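Desk tips for long raid nights
Padmavathi Krishnan, 16/10/2019

I heal for a guild called Grirgate and our raids run long. Most of these tips came from guild chat.

Keyboard crumbs
Unplug the keyboard, turn it over and tap the back. Go between the keys with a dry paintbrush. Do this before you reach for any spray.

Sticky mouse
Wipe the feet and the buttons with a barely damp cloth. Paper towels leave lint in the scroll wheel, so I keep cloths for this and wash them without fabric softener.

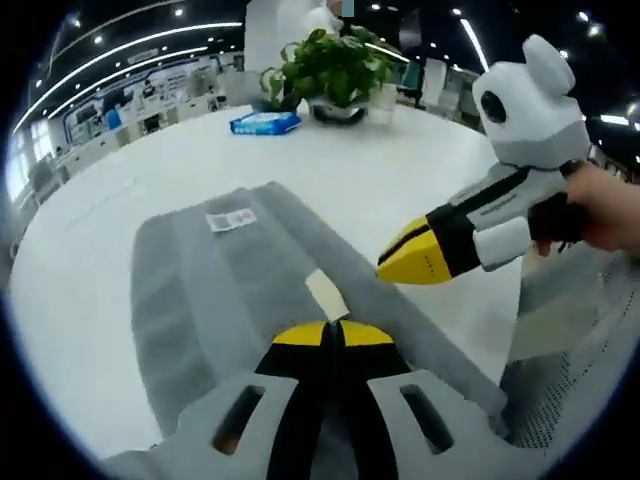
Gray cloth, folded, on a white table.

Drinks
Use a cup with a lid and keep it on the side away from your mouse hand. Rania Bouzid, our main tank, lost a headset to iced coffee in the middle of a boss fight. We wiped at 2 percent.

Food
Eat before the pull. If you must snack, use a fork or chopsticks – chips are the worst thing you can have near a keyboard.

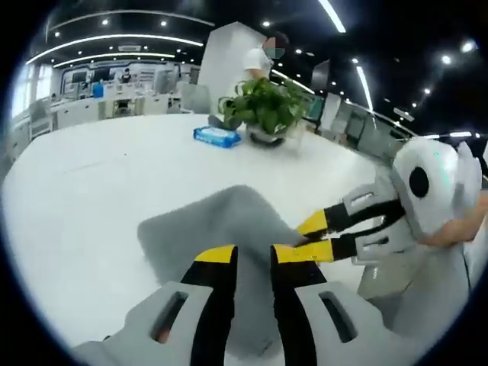 Cables
Label both ends with masking tape. Leave some slack in the headset cord so you can lean back between pulls.

Mouse mat
Cloth mats can be washed by hand in cool water with a drop of dish soap. Rinse well and dry flat overnight – not on a raid night, obviously.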